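Brellulness

Brellulness is a cycle of linked fantasy stories and short novels set on a chain of river islands of the same name. It is best known for its long publishing history, which began with a magazine story in 1935 and was still producing fresh material when the complete omnibus came out on 31 January 2022. The cycle was published without a byline from the start, and the Cistesbridge imprint has kept to that custom in every edition.

Setting

The islands of Brellulness lie in a river so wide that people on one bank think of the other as a legend. Each island keeps its own calendar, and travelers who row between them can gain or lose a season on the way. This is one of the great pleasures of the books: a character may leave home in July, spend an afternoon at a neighbor's wedding, and return to find the apples already picked. The early stories treat the effect as a bit of local color. By the middle of the cycle it drives whole plots, including the wonderful court case in The Borrowed Winter, where two villages sue each other over a snowfall.

Magic is rare and mostly practical. Ferry keepers can call a boat by name, and some families can hear what is written in a sealed letter. There are no wizards, although a school for them is mentioned several times and one character claims to have been thrown out of it.
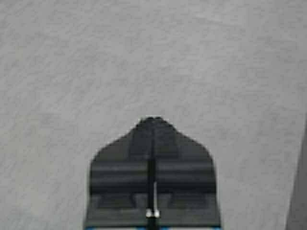
The largest island, Bedoya, has the only stone harbor and is home to the Tide Clerks, who try to keep all the calendars in agreement. Their ledgers are quoted at the head of nearly every chapter, and readers who follow them closely will find a second story running quietly through the entries. It concerns a missing clerk and a boat that keeps being signed in but never out, and it isn't settled until the last novel!

Publication history

The first story, "A Lamp for the Low Ferry," ran to only 31 pages. Others followed at uneven gaps, some in magazines and some as thin pamphlets. Cistesbridge gathered the early ones into a single volume, The Ferry Tales, which fixed the reading order still used by most fans. The novels came next, beginning with The Borrowed Winter and followed by The Clerk's Daughter and Salt in the Ledger.

The omnibus, titled The Whole River, brings together every known story and novel. It also prints 2 pieces that had never appeared in a book before: "The Heron's Receipt," a comic tale about a bird that is owed money, and "Upstream," a short and very moving farewell to Bedoya. New maps were drawn for the volume, with the islands shown once for each season. 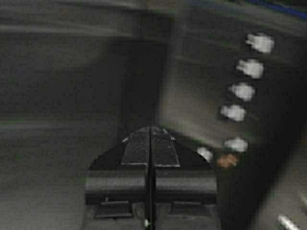 Gripper with its fingers closed or nearly closed.

Style

The prose is plain, quick and often very funny. Long descriptions are saved for weather and food, and the eel pie supper in The Clerk's Daughter is a favorite for reading aloud. Dialogue carries most of the story, with islanders from different places using different words for the same hour. A glossary in the omnibus explains these terms and is a delight in itself, complete with entries that argue with each other.

Reader community

Fans have kept up a shared index of the cycle for years on a message board running Flarum. The index lists 486 named boats, with the chapter in which each first appears, and new sightings are still posted and happily debated. The board also hosts a yearly read-through, timed to finish with the lantern night described in "A Lamp for the Low Ferry."

See also

River fantasy
Linked story collections
Fictional calendars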